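# Lirkwood Character Bath Towel – Kuromi, Lavender

We've been waiting to get a proper character towel into the bath section for ages, and this one went up on the shop page the same morning the carton was opened. It's big, it's soft, and the color is lovely – a pale lilac that sits happily next to gray, white or a deeper purple.

The print is what sold us. Kuromi's face is scattered all over the pale side in a blue-purple outline, with her name written in cursive between the faces at little angles. Because it's only outline work, with no big filled-in blocks of color, it looks sweet in a grown-up bathroom too (two of us bought one, and neither of us has kids). 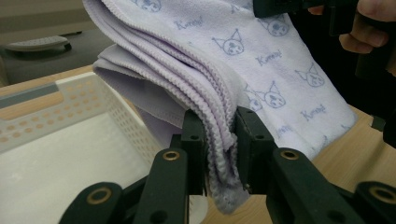 *Kuromi bath towel, folded, with the printed side up and the darker lavender hems showing.*

Look at those edges! The hems are a stronger lavender than the face of the towel and they have a ribbed, wavy finish, so you get a nice ruffle of color on the shelf when it's folded in layers. Turn the stack hem-side out if you keep your towels on open shelving.

## Details

- **Line:** Lirkwood Character Bath
- **Color:** lavender and white, blue-purple print
- **Item number:** 1392
- **Sold:** singly, or as a pair with the plain Sedley hand towel
- **Best for:** bath, pool bag, sleepovers, dorm rooms

## Washing

Wash it once on its own before the first use. After that it can go in with other light colors on a warm cycle. Skip the fabric softener, which leaves a coating and makes any towel worse at its job. Tumble dry on low and give it a good shake when it comes out – the wavy hems like to curl under, and a shake plus a quick pull along each edge puts them right. We ran our shop sample through 20 washes and the outlines were still crisp, including the small emblem on the hood.

## Goes well with

The **Sedley hand towel** in plain lilac is a close match for the pale side. For something to put them in, the **Pelletier open basket** in the medium size takes 5 bath towels folded in thirds.

## Stock and shipping

We have 11 left from the first carton and another delivery due in November. Orders placed before 2 p.m. leave the Brurkivmont store the same day. Returns are fine on unwashed towels with the tag still on.

Gift wrap is available at checkout. Ask for the ribbon tie and we'll roll the towel with the print facing out.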